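项目编号：学前数学方向课程项目，第2组
提交日期：20/05/2025
执笔：Danang Gunawan
指导教师：Edileuza Meireles

# 大班幼儿非标准单位长度测量中的错误类型与操作条件

## 摘要

本项目考察大班幼儿使用非标准单位测量长度时出现的操作错误，以及错误与单位供给方式之间的关系。对象为Skanberg幼儿园两个大班的45名幼儿，共取得有效操作记录736条。任务在三种供给条件下进行：单位数量充足、单位数量不足、仅有一个单位。错误按Menon编码表分类，并据本次材料作了两处修改。主要结果如下：单位充足时，错误集中于起点对齐和末端处理；仅有一个单位时，错误转为以间隙和重叠为主，并伴随计数与移动不同步；单位不足时，幼儿的策略分化最大，部分幼儿改用其他物品补足，且不认为这会影响结果。在单位大小与数量关系的推断任务中，能够正确铺排的幼儿未必能够正确预测换用较短单位后的数量变化。报告最后讨论编码表的局限和后续教学安排。

关键词：长度测量；非标准单位；单位迭代；错误分析；大班

## 1 问题的提出

幼儿园阶段的长度测量教学通常从直接比较开始，经间接比较过渡到用非标准单位测量。教师用书里的典型活动是用回形针、积木或小棒沿物体边缘铺排，数出所用单位的数量，再把数量作为测量结果说出来。活动的可操作性强，结果容易检查，因此课堂上使用较多。

这类活动存在一个评价上的困难。幼儿报出的数量正确，并不说明其操作满足测量的要求。例如，幼儿在铺排中留有间隙，又在末端多放了半个单位，两项误差可能互相抵消。反过来，幼儿的铺排完全符合要求，却可能因点数时漏数而报错。若教师只记录最终数量，上述两种情形会被归入错误的类别，后续指导也就失去针对性。

我们在第一次入园见习时已注意到这一点。当时的活动单上只有一栏“几个”，带班教师需要在巡视中记住每个幼儿的操作过程，活动后再凭印象补记。见习记录和教师补记之间有多处不一致，分歧几乎都出在过程上，结果一栏很少出现分歧。

据此，本项目提出以下问题：

1. 大班幼儿用非标准单位测量长度时，会出现哪些可稳定辨认的操作错误？
2. 单位的供给方式（充足、不足、单个）是否改变错误的构成？
3. 铺排操作正确与对单位大小和数量关系的理解之间是否一致？

## 2 概念界定

### 2.1 单位铺排与单位迭代

本报告中，“铺排”指用多个等长单位首尾相接地覆盖被测长度；“迭代”指反复移动同一个单位，使其依次占据相邻位置。两者在数学上等价，在操作上要求不同。铺排过程结束后，所有单位仍留在原处，幼儿可以回看、修正和重新点数。迭代过程中，前一位置在单位移走后不再有可见标记，幼儿需要记住或标出上一次的末端，同时维持计数。

### 2.2 正确操作的判定

一次操作同时满足下列要求时，判为正确：第一个单位的一端与被测物起点对齐；相邻单位之间没有可见间隙，也没有重叠；所有单位沿同一直线放置；所用单位等长；末端剩余部分有明确处理，包括报“还差一点”或“多一点”。

最后一项在预测试中曾引起争论。部分任务的被测长度恰为整数个单位，末端不存在剩余；另一部分任务有意安排了剩余。对于后者，幼儿将剩余部分略去但口头说明“没有到头”，也视为有明确处理。幼儿直接略去且不作说明，记为末端错误。

### 2.3 数量关系推断

“数量关系推断”专指幼儿在不实际操作的情况下，预测换用较长或较短单位后所需单位数量增加还是减少。这一任务只要求判断方向，不要求报出具体数量。

## 3 方法

### 3.1 对象

Skanberg幼儿园两个大班的幼儿共45名。所有幼儿此前均参加过班级组织的直接比较活动，如按高矮排队、比较两根彩带的长短。两个班都接触过铺排活动，但均未系统进行过单个单位的迭代。未参加全部任务的幼儿仍保留其已完成部分的记录，分析时按任务分别处理。

### 3.2 材料

测量单位采用Hosent木棒，取其中长、短两种规格，各规格内部等长，不同规格以颜色区分。被测物为纸带，平贴于桌面，分为直条和折线两种形状。选用纸带是出于控制厚度的考虑：预测试中使用过书本和托盘，单位可以靠在物体侧边，侧边对幼儿的放置起了引导作用，间隙错误明显减少，难以反映其自主对齐的能力。

每张纸带两端印有短竖线，标示起点和终点。竖线与纸带边缘之间留出空白，以便区分“从竖线开始”和“从纸边开始”两种做法。折线纸带只在最后一次任务中使用。

托盘统一放在幼儿惯用手一侧。单位充足条件下，托盘中的木棒多于所需数量；单位不足条件下，少于所需数量；单个条件下，只放一根。为避免幼儿把“用完托盘里的木棒”当成任务要求，充足条件下多出的木棒不少于两根。

### 3.3 程序

施测为一对一，在班级活动室旁的安静区域进行。主试说明任务的用语固定：“请你用小棒量一量，从这条线到这条线有多长。量好了告诉我。”幼儿操作期间主试不作评价，不提示起点，也不代为扶住单位。幼儿宣布完成后，主试依次提问：“有多长？”“你是怎么知道的？”若幼儿用手指出某处但没有说话，主试等待片刻后转入下一题。

三种供给条件的次序在幼儿之间轮换。数量关系推断任务固定安排在全部操作任务之后，以免讨论单位大小影响幼儿的选择。推断任务中，主试在幼儿面前并排展示长、短两种木棒，指出上一题用的是哪一种，再问：“如果换成这一种来量，用的小棒会变多，变少，还是一样多？”

三个选项的口述次序也作轮换。预测试中主试总是先说“变多”，幼儿选择“变多”的倾向偏高，正式施测时作了调整。 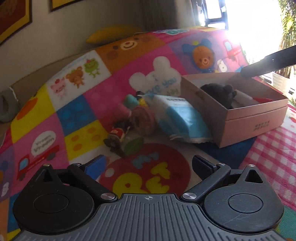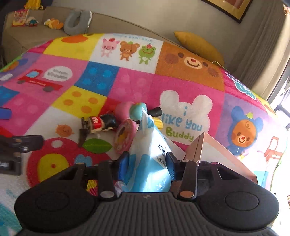
### 3.4 记录与编码

每次操作填写一张记录单，内容包括条件、纸带编号、单位规格、操作草图、报出的数量、口头说明及错误代码。草图由记录者当场绘制，只需标出单位的相对位置和空缺处，不要求按比例。草图完成后录入Gramine表格，由另一名组员复核代码。

编码以Menon编码表为基础。原表将间隙和重叠合为“接续错误”一类，并将计数错误单列。本项目作了两处修改：

- 将“接续错误”拆分为间隙（J）和重叠（C）。预测试中两者出现的条件不同，合并后会掩盖差异。
- 在计数错误中区分点数错误（D）和动数不同步（T）。前者指单位已放好而点数有误，后者指移动单位与报数不对应，只出现在需要移动单位的操作中。

修改后的代码见表1。

**表1 操作错误代码**

| 代码 | 名称 | 判定说明 |
|---|---|---|
| Q | 起点错误 | 第一个单位的端点未与起点竖线对齐，包括从纸边开始 |
| J | 间隙 | 相邻单位之间有可见空缺 |
| C | 重叠 | 后一单位覆盖前一单位占据的部分长度 |
| X | 偏线 | 单位未沿被测方向放置，路径弯曲或斜向 |
| H | 混用 | 同一次测量使用不等长单位，且未分别说明 |
| M | 末端错误 | 剩余部分被忽略或按整个单位计入，且无说明 |
| D | 点数错误 | 单位放置完成后，漏数、重数或顺序混乱 |
| T | 动数不同步 | 移动未报数，或报数未移动 |

一次操作可同时标记多个代码。例如，幼儿从纸边开始，且在中段留出空缺，记作Q+J。自行修正的错误另加符号“r”，如Jr表示幼儿发现空缺并将其合拢。带“r”的代码不计入错误，但单独保留，用于分析幼儿的自我监控。

两名编码者对同一记录意见不一致时，先分别写出依据，再对照草图和口头说明讨论。仍不能一致的，由指导教师裁定。多数分歧出现在C与T之间：幼儿快速移动单位，位置略有后退，同时多报一个数，草图难以区分这一数来自位置重叠还是来自报数超前。最终规定，只有记录者当场标出后退位置的才记C，其余记T。

### 3.5 分析单位

分析以单次操作为单位，有效记录736条。下列情形不计入：主试说明有误；幼儿中途离开且未返回；纸带在操作中松动移位。推断任务不涉及铺排，不在此数之内，另表登记。

由于同一幼儿提供多条记录，各条记录之间不独立。本报告因此只作描述性比较，不作显著性检验。逐条代码和各条件的频次登记在Gramine表格中，正文用“多见”“偶见”“罕见”表示各代码在该条件内的相对位置。

## 4 结果

### 4.1 各条件下的错误构成

**表2 供给条件与错误的相对分布**

| 代码 | 充足 | 不足 | 单个 |
|---|---|---|---|
| Q | 多见 | 多见 | 偶见 |
| J | 偶见 | 偶见 | 多见 |
| C | 罕见 | 罕见 | 多见 |
| X | 偶见 | 偶见 | 偶见 |
| H | 罕见 | 多见 | 罕见 |
| M | 多见 | 偶见 | 偶见 |
| D | 偶见 | 偶见 | 罕见 |
| T | 不适用 | 偶见 | 多见 |

充足条件下，起点错误和末端错误居前。起点错误中，从纸边开始的占多数，越过竖线开始的较少。幼儿对自己的做法有较一致的解释，即“纸从这里开始”。这说明其已把对齐作为要求，但对被测对象的范围有不同理解。按照判定标准，这类操作仍记Q，但教学含义与随意放置不同，后文另作讨论。

末端错误主要表现为多放一个单位。单位超出终点竖线后，幼儿将其计入总数，且不提及超出部分。追问“这里多出来了，要不要紧”时，多数幼儿回答“不要紧”或“不够就要再放一个”。追问不属于标准程序，只在部分记录中出现，不能据此估计比例。

单个条件下，间隙和重叠同时上升。间隙的来源较清楚：幼儿拿起木棒，凭目测放到前方，没有标记上一次的末端。重叠多出现在幼儿试图用手指按住末端的时候，手指占据一定宽度，木棒随后放在手指的哪一侧并不固定。若放在手指近起点一侧，形成重叠；若放在远端一侧，形成间隙。因此，使用手指标记的幼儿与不标记的幼儿相比，间隙减小，但误差方向不稳定。

### 4.2 单位不足条件下的策略

不足条件没有唯一的预期做法。根据操作记录，幼儿的策略可归为四类。

**回用。** 幼儿先将全部木棒铺排在纸带上，再取回最前面的木棒接到末尾，继续测量。这一策略满足测量要求，但计数需要跨越两个阶段。采用回用策略的幼儿中，有的从已用数量接着往下数，有的重新从一数起，最后只报第二阶段的数量。后者记D；若移动中漏报或多报，记T。

**拉开。** 幼儿把木棒之间的距离均匀拉大，使现有木棒占满整条纸带。铺排在外观上整齐，幼儿通常表示已经量好。拉开与一般的间隙不同，属于有意调整，但按代码均记J。

**补物。** 幼儿用另一规格的木棒、笔帽或记录单的边角接在末尾，并与木棒一并点数，记H。被问及如何知道结果时，幼儿一般从头点数，未区分不同物品。少数幼儿分别报出“小棒几个，笔帽一个”，此类有分别说明，不记H。

**停止。** 幼儿铺完木棒后宣布“没有了”，并以此作为回答。主试按规定重复一次任务说明，若幼儿不再操作，以当前状态记录，记M。

四类策略在同一幼儿身上并不固定。较常见的变化是从停止转为补物，或从补物转为回用；从回用退回其他策略的情形罕见。轮换次序可能影响这一变化：先完成单个条件的幼儿已有移动木棒的经历，进入不足条件后更容易取回前面的木棒。现有记录支持这种可能，但各轮换组人数较少，不宜作为结论。

### 4.3 数量关系推断

推断任务的回答大致有三种理由。第一种涉及单位与数量的反向关系，例如“短的要放多一点才能到”。第二种将单位的大小直接对应数量的大小，例如“这个大，所以多”。第三种依据纸带不变，例如“纸一样长，所以一样多”。第三种理由中，“纸一样长”是正确的，错误在于把长度不变等同于测量数不变。

将推断结果与充足条件下的操作对照，可见两者不完全一致。部分幼儿铺排无误，推断时仍给出第二种理由。也有幼儿存在起点或末端错误，但能清楚说明短木棒需要更多。换言之，铺排是否规范不足以代表幼儿是否理解单位大小与数量的反向关系。

与单个条件对照时，关系较为接近。能够主动标记末端并保持动数同步的幼儿，多数给出第一种理由。可能的解释是，迭代要求幼儿将单位视为可重复的长度，注意力不再局限于木棒的件数。另一种解释是，两项任务都对工作记忆有要求，共同受一般认知能力影响。本项目没有测量后者，无法在两种解释之间作出选择。

### 4.4 自我修正

带“r”的代码以Jr为主，Qr次之，Mr很少。幼儿容易发现两根木棒之间的空缺，空缺本身有明显的视觉线索，合拢的动作也简单。合拢空缺后，后续木棒整体前移，末端随之出现新的剩余，有的幼儿会再补一根，有的不再处理。后一种情形先记Jr，再记M。

单个条件下几乎没有J的自我修正。木棒移走后空缺不可见，幼儿缺少修正所需的依据。有幼儿在完成后主动要求重新测量，并比较两次报出的数量；数量不同时，通常以第二次为准，理由是“刚才数错了”，很少归因于放置位置。

### 4.5 折线纸带

折线任务只作补充观察。主要困难在转折处：木棒为刚性单位，若转折点恰好落在木棒中段，木棒会离开纸带。幼儿的处理方式包括让木棒横跨拐角、在拐角前停下并从拐角后重新开始，以及转动木棒使其一部分离开纸带。横跨拐角的做法缩短了路径，记X。由于部分折线纸带的边长不是单位的整数倍，即使沿各边分别测量，也需要处理两段剩余，任务难度混入了其他因素，故不与直条任务比较。

## 5 讨论

### 5.1 供给方式是任务变量

教师准备材料时，单位数量往往由现有教具决定，很少作为教学设计的一部分。从表2看，供给方式改变后，占优势的错误类型随之改变。充足条件便于观察幼儿对起点、终点和接续的处理，但难以观察其能否保存前一位置。单个条件能够暴露后者，同时因错误叠加，使单项错误较难辨认。若只在一种条件下观察，得出的判断会偏向该条件容易暴露的部分。

不足条件的诊断价值较高。幼儿在材料用尽时必须作出决定，其决定反映出对单位等长、连续覆盖和计数的不同看法。拉开策略保留了“占满”，放弃了“相接”；补物策略保留了“相接”，放弃了“等长”。这两种策略都记为错误，指导的内容却不同，不宜统一要求“重新摆一遍”。

### 5.2 起点错误的解释

从纸边开始的做法在编码上属于错误，但其成因与材料有关。竖线外留白的设计使纸带的物理边界和任务边界分离，而幼儿在日常活动中测量的多为完整物体，二者一般重合。Edileuza Meireles老师在中期检查时建议，将从纸边开始且在另一端也延伸到纸边的操作单独标出，因为幼儿前后使用了同一标准。我们回查了草图，能够辨认出此类操作，但早期草图没有统一画出纸边，部分记录无法判断，因此表2未作拆分。后续使用同类材料时，应在草图底稿上预先印好纸边和竖线。

### 5.3 关于编码表

拆分J与C是必要的。如果沿用原表，单个条件下只能看到接续错误增加，看不到手指标记使误差方向发生变化。D与T的拆分也有实际用途，前者可通过有序点数练习改善，后者需要练习移动与报数的配合。

编码表仍有不足。其一，J没有区分无意空缺和有意拉开，二者的成因差别较大。其二，代码不记录误差的大小，细小空缺和接近一个单位长度的空缺得到相同的标记。其三，策略变化没有对应代码，只能依靠草图旁的文字说明，说明的详细程度因记录者而异。

### 5.4 方法上的限制

样本来自同一所幼儿园，两个班的测量经验相近，结果不能直接推广。施测与记录由同一小组成员担任，记录者知道当前条件，可能影响其对细小错误的敏感程度。推断任务要求口头解释，语言表达较弱的幼儿可能被低估。此外，单个条件下的记录依赖当场观察，移动速度快时难免遗漏，T的频次可能偏低。

## 6 教学建议

以下安排供两个班的教师参考，按操作要求由低到高排列，每一步可视幼儿情况重复。

1. 在充足条件下使用带竖线的纸带，先请幼儿指出“从哪里到哪里”，再开始铺排。讨论内容限于起点和终点，不讨论数量。
2. 展示两种铺排结果，一种紧接，一种拉开，请幼儿说明为何同一条纸带量出不同的数量。
3. 安排不足条件，保留幼儿的各种做法，集体比较回用与补物的结果。教师不预先演示回用。
4. 引入末端标记，用铅笔画短线代替手指。标记应画在木棒端点处，线要细。
5. 进入单个条件，由两名幼儿合作，一人移动木棒，一人画线并报数，之后交换。
6. 用长、短两种单位测量同一纸带，操作前先预测，操作后对照预测。

第4步中的铅笔标记已在预测试后与少数幼儿试用，移动位置较用手指时稳定，但有幼儿转而点数铅笔线，得到的数量与单位数量可能相差一。若起点处也画线，这一问题更突出。教师可请幼儿指着两条线之间的部分计数，把“一个”与一段长度对应起来。

记录单建议增加过程栏，采用简化代码，只保留“起点、接续、等长、末端、计数”各一格。简化后不能区分J与C，但可在巡视中完成，适合班级日常使用。完整代码仍用于个别观察。

## 7 后续工作

计划于8月完成编码表修订，将有意拉开设为独立代码，并为草图底稿增加纸边、竖线和移动方向。修订后先用现有记录中的草图作回溯编码，检验新代码能否稳定使用，再决定是否追加施测。早期草图信息不全的记录不参加回溯。

追加施测拟加入“铅笔标记”条件，与单个条件对照，考察外部标记对J、C和T的影响。若人力允许，将由不了解条件安排的记录者完成编码。推断任务拟增加非语言作答方式，请幼儿从两组木棒图卡中选择，以减少语言表达的影响。

折线任务暂不继续。如需恢复，各边长度应统一为单位的整数倍，使转折处不产生剩余，待幼儿能够分边测量后，再安排有剩余的材料。

## 附录A 主试用语

- 开始：“请你用小棒量一量，从这条线到这条线有多长。量好了告诉我。”
- 单位不足且幼儿停止时：“请你再量一量，从这条线到这条线有多长。”只重复一次。
- 完成后：“有多长？”“你是怎么知道的？”
- 推断任务：“刚才用的是这种小棒。如果换成这一种来量，用的小棒会变多，变少，还是一样多？”选项次序按轮换表执行。
- 幼儿询问对错时：“我们先把这些都量完。”

## 附录B 草图绘制约定

草图自左向右绘制，起点在左。幼儿从右侧开始时，仍按起点在左绘制，并在右上角注“反”。木棒用长方形表示，短规格涂黑，长规格留空；补用物品画圆圈，旁注名称。移走的木棒画虚线，并依移动次序编号。自我修正以箭头表示，原位置保留，不擦除。幼儿用手指标记时，在对应位置画小三角，尖端指向手指放置的一侧；无法看清时不画。

口头说明按原话记录，听不清的部分用横线代替，不作补写。报出的数量写在草图下方，若幼儿更改答案，各次答案依次写出，以最后一次为准。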